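Plonel at the bench: gallery

Plonel is our planning and control software for taking apart and refitting desktop computers. We write it at Civix, in a group of four that has its desks next to the cell in Pellport. The gallery was put online on 21 Feb 2020 and goes with release 2. I wrote the texts, and Gerrit Motaung corrected the parts about perception.

The planner keeps a tree of parts for each computer model: which part covers which, and from which side the arm may come in. For the tower used in this release the tree was made by hand. In June we want to make it from a depth scan.

The open tower

The side panel is off and the inside faces upward, so the planner can treat most moves as straight approaches from above. The cables are the difficult part. Plonel gives each bundle a soft volume, which the arm may pass near at low speed but may not cross. 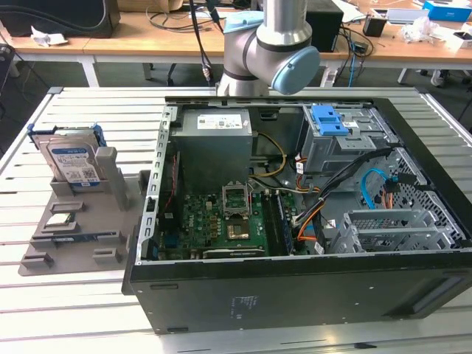
Does the planner need to know the position of the case before it starts?
A rough position is enough. Plonel first looks for two corners of the board, corrects the pose of the whole case from them, and only then loads the tree of parts. If the two corners do not agree, it stops and asks the operator.

The parts tray

Every pocket in the tray has its own frame in the software, with an approach direction and a closing width for the fingers. We tested the pocket finder on 211 stored views before we let it choose a grasp by itself. Shiny metal gave the most false edges, and Gerrit solved this with a second exposure at 800 microseconds — a small change in the code, but it took a long time to find.

At close range we switch to the wrist view. The processor sits in its pocket between two raised grey blocks, with a memory module upright beside it, and the fingers must respect both.
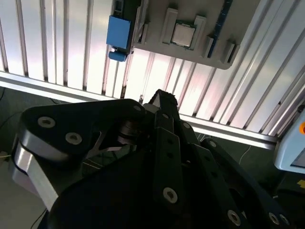 Logs and replay

The controller writes force and joint values 1,000 times per second. The replay tool, which we call Zürcher, puts them on one time line with the camera views, so that a failed insertion can be stepped through slowly. The reader for the log files is included in the release, together with a short guide to the file format.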